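Zuvosham Workshop: progress report to the Jukoline fund
2023-07-27
Prepared by Čestmír Kopecký

Dear all,

Thank you again for your patience over the spring, and for the kind note that came with the second payment. We have had a good few months, if a slightly untidy one or two among them, and I am glad to say the mounting rings for the Eno lamp stands are now coming off the printer in a state I'm happy to put my name to.

The ring has had more redrawing than any other part. We kept the large opening in the middle, so the cable and plug can pass through in one go, and settled on small holes in two sizes around the band. Lime green was my choice (I do lose grey parts on a pale bench!) and I've grown rather fond of it.

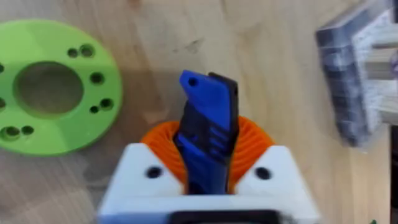 Money and materials

Of the 1,099 pounds you granted us, about 300 is still in hand. Most of the rest went on filament and on the screws from Kubíček, who let us have them by the 100, which was very good of them.

What comes next

Eight finished stands are promised for October. I should like to try a slightly thicker band before then, as the printed layers still show more than I'd wish, and I will write again once the first stand is up.

With warm thanks,
Čestmír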